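6. Fault 314: gripper does not close on the handle, or does not let go of it

This section is for the Wivcombe arm with the two-finger gripper, when it is used for opening drawers and cabinet doors with bar handles. Please read section 5 (Normal stop and emergency stop) before you begin.

6.1 What the fault means

The controller shows 314 when the fingers have received the command to close but their position does not agree with the position expected for the handle. In our test room in Nestamville the fault came up in three different situations:

- The fingers closed beside the bar and touched only air.
- The fingers closed on one leg of the handle and not on the bar.
- The fingers held the bar correctly, but the arm continued to pull in a wrong direction and the drawer became stuck in its rails.

The third situation is the dangerous one. The arm is under load, and when the load is released the drawer can come out very fast. On 5/5/20 we had this case during a normal test run. The drawer came out completely and fell on the floor. No person was hurt, but the finger linkage was bent and had to be changed. The procedure below was written after that day.

CAUTION: Do not put your hand between the fingers and the drawer front while 314 is shown. The fingers can close again without warning until the motor power is off.

6.2 First actions

1. Press the stop button on the operator box. Do not press Reset yet.
2. Wait until the motor lamp goes out.
3. Look at the drawer. If it is partly open, go to 6.3. If it is closed, go to 6.4.
4. Write down the time and the pose number from the display. They are lost after the reset.

Note: If the motor lamp stays on after the stop button, pull the main plug and call service. Do not continue with this section.

6.3 Releasing an arm which is under load

5. Stand at the side of the cabinet, never in front of the drawer.
6. Hold the drawer front with one hand at its edge, away from the fingers. Push it softly toward the cabinet until you feel the tension go away.
7. With the other hand, turn the release knob on the arm counterclockwise. The arm will go down a little -- this is normal, but keep your feet out of the area below it.
8. Open the fingers by hand and guide the arm back until there are at least 200 mm between the finger tips and the handle.
9. Close the drawer by hand. It must run easily. If it does not, repair the drawer first. The arm can not correct a bad rail.

6.4 Checking the gripper

10. Check each screw on the gripper housing with the small key. A loose screw lets the housing turn by a small angle, and the finger tips then miss the bar.
11. Move both fingers by hand from open to closed. They must stay parallel. If one finger arrives before the other, replace the linkage (section 9).
12. Check that no cable lies where the linkage moves.
13. Clean the camera window with a dry cloth. Fingerprints on the window move the detected handle position more than you would think.

6.5 Trying the approach again

14. Switch the motor power on and press Reset. The display must show Ready.
15. Select Slow mode. Do not use Normal mode for the first try after 314.
16. Start the approach and keep one finger on the stop button. The arm makes a pause before the fingers close.
17. During the pause, look at the wrist camera view. The fingers should point to the handle. If they are nearer to one end of the bar than to the middle, do not confirm. Press Back and correct the position with the arrow keys.
18. Confirm only when you are satisfied. Stay at the side.

Note: The pause can be switched off in the settings. We ask you to leave it on for drawers. We had it off in April to save time, and I do not recommend it.

If 314 comes back after 2 tries, stop the work and save the log. The log viewer needs Java on the service computer. Keep the last 400 lines of the log and send them together with the pose number from step 4.

View at step 17, fingers pointing toward the lower end of the bar handle:
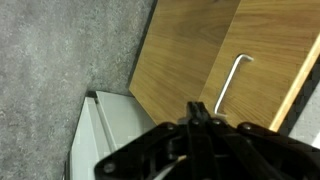
K. Aryee
Set-up and Service Technician, Wivcombe

Corrections to this section are welcome, especially for drawers with handles mounted very near to the edge. Section 7 continues with fault codes of the arm base.

Contact service desk | Copyright Wivcombe 2020 | Back to top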